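How a Football League Table Works
April
By the Kota Kids Sport desk

If you follow a football team, you have probably looked at a league table. It can seem like a wall of numbers at first, but each column has one job.

Let's use a made-for-TV favourite, the Ristutum League. Every club plays every other club twice, once at home and once away. A win is worth three points, a draw is worth one and a loss is worth nothing. The club with the most points sits at the top.

What the letters mean

The columns have short names so they fit across the page. P is for played. W, D and L are for won, drawn and lost. F is for goals the team has scored, and A is for "against", the goals other teams have scored past them. Pts is for points. 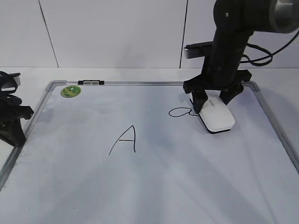
Goal difference

GD stands for goal difference. To work it out, take the goals against away from the goals for. Betositz have scored 37 goals and let in 35, so their goal difference is plus 2. If it were the other way around, it would be minus 2.

Goal difference matters when two clubs have the same number of points. In the Ristutum League, the club with the better goal difference goes higher. If that is equal too, the club that has scored more goals goes first. Other leagues may look at the games between the two clubs instead, so check the rules for the one you follow.

Going up and going down

Many leagues are stacked on top of each other in divisions. Clubs that finish at the top of a lower division can move up, and this is called promotion. Clubs at the bottom of a higher division can drop down, and this is called relegation. Some leagues, including the main ones in Australia and Canada, have worked without it for years and use finals to decide the champion.

Tables change quickly. A club can be third on Sunday morning and fifth by dinner time without playing, if the teams below it win.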